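Odds and ends, and the gray bins

2022-10-21

I meant to write about apples this week, and I have a whole bag of them on the counter waiting to be turned into something, but what I've really been doing since Monday is sorting. Not the big dramatic kind where the furniture goes out on the lawn. Just the small stuff, the things that live in the bottoms of drawers and the backs of closets and under the seat of the car, which I had let pile up in shopping bags in the hall until it was hard to get the vacuum past them.

If you've been reading since we lived in Clivenport (hello, and thank you, I can't believe you're still here) you may remember that I've never been a drawer-divider person. I've bought them. I bought a very nice set in March, in fact, and they fit none of my drawers, and they ended up in one of the shopping bags along with everything else. My mother kept buttons in a cookie tin and string in another cookie tin and called it a system, and it was one, because everybody in the house knew that the cookies were somewhere else. I would love to have that kind of clarity.

What I have come around to is the bin. One big open metal bin, with sloped sides and a flat bottom, and only a few things in it at once. I'd always gone at sorting the other way, where you tip the entire bag out on the bed and stand there feeling worse and worse until it's bedtime and you have to shovel it all back in so you can lie down. I've done that more times than I want to admit. With a bin you take a small handful out of the bag, lay it in there so that nothing is on top of anything else, and look at it. That's the whole trick! Look at each thing, decide, and only then reach for the next handful.

The spacing matters more than I expected. When things are touching they turn into "stuff" and my eyes slide right off them. Give a thing a little floor of its own and suddenly it's a cup, or it's a box, and I know perfectly well whether I want a cup or a box.

I'm partial to gray metal for this, partly for the look of it and partly because every color shows up so well against it. I tried a patterned tray first, a pretty one with lemons on it, and lost a whole set of earring backs in the lemons. Plastic tubs are fine too, but the ones I have are deep and narrow and you end up fishing around in them with your arm in up to the elbow. You want wide. You want to be able to see every corner from where you're standing, and sides that lean outward so that a little thing rolling toward the edge comes back to you again.

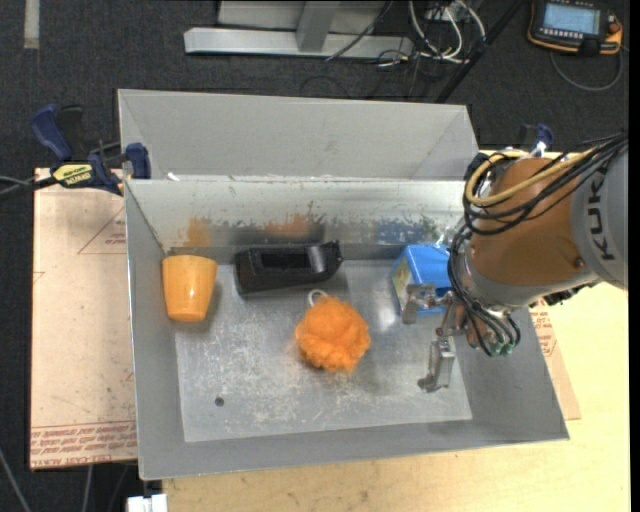 Yellow-orange cup, fluffy orange ball, blue box, and the long black one at the back.

I have a soft spot for that fluffy orange ball. It has the ruffled kind of surface you can't leave alone once it's in your hand, and a small white loop on it, so I suppose it could be hung from something. I've thought about a zipper pull, or the end of a light cord, or the corner of a cushion that needs cheering up. It has no practical claim on anybody. It goes in the keep pile, and I'm not going to discuss it further.

The cup was easier. I like a glossy cup, and that yellow-orange is a color I'd paint a kitchen if I thought I could get away with it. Cups always find work in my house — toothbrushes, pencils, the kitchen scissors that otherwise wander off, a little bunch of marigolds if the stems are short. My rule with cups is that they need to have a job by the end of the day or they go in the giveaway bag, and that one would have had three jobs before lunch.

The black plastic one is a different matter. You can see it has a long body with a sort of dark rectangular recess in the top, and a small knob at the narrow end, and I have turned the question of it over and over without getting anywhere. I think every house has a black plastic thing. You can't throw it out, because the minute you do you'll find what it belongs to. You can't put it away either, because away is where the thing it belongs to lives, and you don't know where that is. I keep a shoebox for those, with "ask" written on the lid, and when people come over for supper I bring it out after the dishes. You'd be surprised how much fun this is. A neighbor once identified a part of my own humidifier from across the room.

As for the blue box, boxes are my weakness and my family will tell you so. Such a good bright blue on top, too. I will keep a box for years on the strength of its color, waiting for a present that's the right size to go in it, and then when the present comes along I can't part with the box. I'm trying to do better. The new arrangement is that boxes have to nest, one inside the other, and if a box won't nest with the others it has to go out with the recycling on pickup day. So far this has cost me two that I really loved.

I also like how worn the metal is, all those pale scratches and cloudy patches on the bottom. And there's the color along the back wall, a yellow-orange smudge and a rusty one and a speckled patch of blue. I've had people tell me you can get marks like that off with a paste of baking soda and a little patience, and I'm sure you can, but why would you? A bin that's brand-new makes me feel I ought to put something nice in it. A scuffed one is ready for whatever you've got. And having a second one right behind the first is the other part of the system I'd recommend to anyone, because then things can go forward out of one and back into the other and you never have to do that business of making piles on the floor that the dog walks through.

If you're looking for something similar, I'd start with secondhand places. I went out to the Drenstead sale barn, up the road past Vindmont, on a rainy morning when I should have been doing other things. They number everything there with grease pencil on masking tape, and I came home with lot 3813, which was a coat rack, because of course I did. I'd gone in for something to sort in. But there was plenty of metal in the back aisle, trays and pans and tubs from who knows what, and most of it was marked 20 dollars or under. Bring gloves. Check the rims with your thumb (gently!) before you buy, and don't be shy about turning a thing over to look at the bottom.

Some of you asked last time how long all this takes, and I wish I could give you a better answer. I set the oven timer for 20 minutes and I stop when it goes off, even if I'm in the middle of a good part. The first evening I cleared one bag and part of another. The second evening I found the instructions for the old radio and sat on the step reading them, so that one doesn't count. By Wednesday I could get the vacuum down the hall. I did keep track of the pens, out of curiosity, after I realized that every single bag had pens in it, and there were 116 of them. Of those, 6 were any good. I tested them all on the back of an envelope and the envelope looked like something a toddler had been at.

The rest of it has gone the usual ways. Batteries are in a jar by the door for the next time I'm near the drop-off on Dumlao Street. Keys went in the "ask" box, though I'm not hopeful. Rubber bands went around the doorknob, as they did in my mother's house, and there's a small dish now for screws that came out of something — I've decided I'm allowed one dish of those and no more. The drawer dividers are in the giveaway bag at last, and if anyone local has drawers that run a bit shallow and very wide, please write to me before the weekend's over, because I'd love for them to go to someone who can use them.

There's one bag left, the green one with the torn handle, which I've been saving because it came out of the sewing closet and I know there's ribbon in it, and ribbon slows me down. I'll get to it on a wet afternoon. In the meantime the apples are starting to smell very sweet, so the next post will be applesauce, the chunky kind with the skins left on, and I'll try to measure things this time so you can follow along.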